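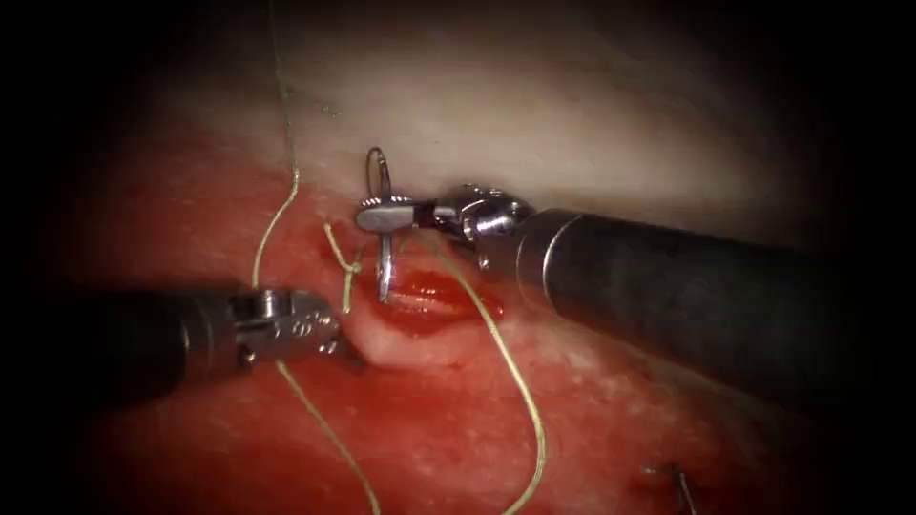

Promela project, suturing data group
Minutes of the May meeting, Nedby, 14:00

Present: Kirsten Thygesen (chair), Darcy Mahuika (minutes), the labeling team from Brøndum. The Grumow site joined by phone.

1. Minutes of the last meeting
Approved with one correction. The recordings with tangled thread were kept, they were not deleted.

2. Recordings so far
We have now 100 recordings of needle passes with two instruments. Kirsten has checked them all. Of these, 18 have no clear end point and can not be used for training before they are cut again. Grumow asked if the left instrument must always be in view. It was decided that yes, both jaws must be seen from the moment the needle is gripped.

3. Labels
The Brøndum team finds it difficult to separate "needle held" from "needle placed". Darcy will write a short rule with three cases. Until then the labelers mark the doubtful moments with a question mark and continue. Thread held by the left jaws gets its own label from now on.

4. Failed passes
There was a longer discussion. Grumow wishes to remove them. Kirsten wishes to keep them, because the system must also learn how to recover after a bad grip. Agreed: we keep 20 in a separate folder and look at the question again in the next meeting.

5. Other matters
The disk at Nedby is nearly full. Kirsten orders a new one.

Next meeting: same room, 14:00. Grumow sends the agenda.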